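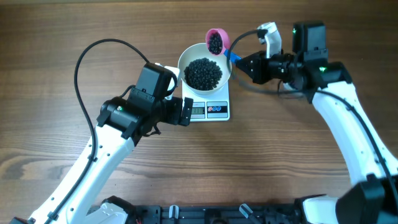 Dry Goods Portioning – Progress Report to the Treloar Fund

November 3, 2019
By Philomena Ametepe

Print this page | E-mail this page

1. Purpose of the work

The Treloar Fund supports the Drevstead pantry in replacing scoop-count portioning of dry goods with portioning by weight. This report covers the period since the September statement. It deals with black beans, the first of the items listed in the grant agreement, and gives the current position on rice and split peas.

2. Method

Beans are portioned on a digital kitchen scale with a round white bowl as the receiving vessel. The bowl is placed first and the display is set to zero with the bowl on it. Beans are then added from a measuring cup. The bulk of the portion goes in quickly and the remainder is added in small amounts from the lip of the cup while the display is watched.

The bowl was chosen over the flat tray used in the spring. Beans roll, and the tray lost a few at nearly every pour. The bowl has a wide rim that catches most of what strays, and small black beans show up clearly against the white interior, so the fill level can be judged before the reading settles. The cup is pink with a blue handle and is kept for beans only.

Three points of procedure were changed during the period:

– The cup is now held just above the rim of the bowl. Pouring from higher up made the reading jump and slowed the last few grams.
– The scale stays in one place on the table for the whole session. Moving it between portions was the main source of zero drift.
– The reading is written down after it has held steady for 2 seconds. Earlier sheets did not state when the reading was taken, and those sheets have been left out of the figures below.

3. Results to date

A total of 981 bean portions have been weighed and logged under the revised procedure. The tolerance in the grant agreement is 7 grams either side of the target weight. Portions outside it were returned to the bowl and corrected before bagging, and the first reading was kept on the sheet so that the error could be studied.

Overweight portions are more common than underweight ones. Corey Doolan reviewed the sheets and found that most of the overweight portions came from a full cup being emptied in one go near the end of the fill. A half-full cup for the final addition has been adopted and is included in the written instructions.

The target for the full grant term is 2000 portions across all items. Beans account for almost all of the work so far, and the report for the next period will show a more even split.

4. Rice and split peas

Rice has been tried with the same bowl and scale. It pours faster than beans and needs a narrower cup for the last addition. Two cups have been ordered from Zuditz and had not arrived at the time of writing. Split peas leave a dust in the bowl that affects the zero after several portions, so the bowl will be wiped between batches. No portions of either item are claimed in this report.

5. Spending

Spending is within the approved budget. The line for containers is underspent pending the Zuditz delivery. A request to move part of the travel line to a second scale for the Manville site is attached separately.

6. Next period

Work on rice will start when the narrow cups are in hand. Rhys Ormsby will carry the procedure over to Manville and check that readings from the two sites agree, using the same bagged portion at both.

Comments (3)

Elsie Rutherford: Section 2 is clear on the zero but does not say how often it is checked. We do it every tenth portion at our end. Could the interval go in the written instructions?

Philomena Ametepe: Yes, it is on the sheet but was left out of the report. Every batch at present. I will add it.

Alby Sheehan: Does the tolerance apply to the weight with or without the bag? The old agreement was vague on this and the split peas will be in heavier bags.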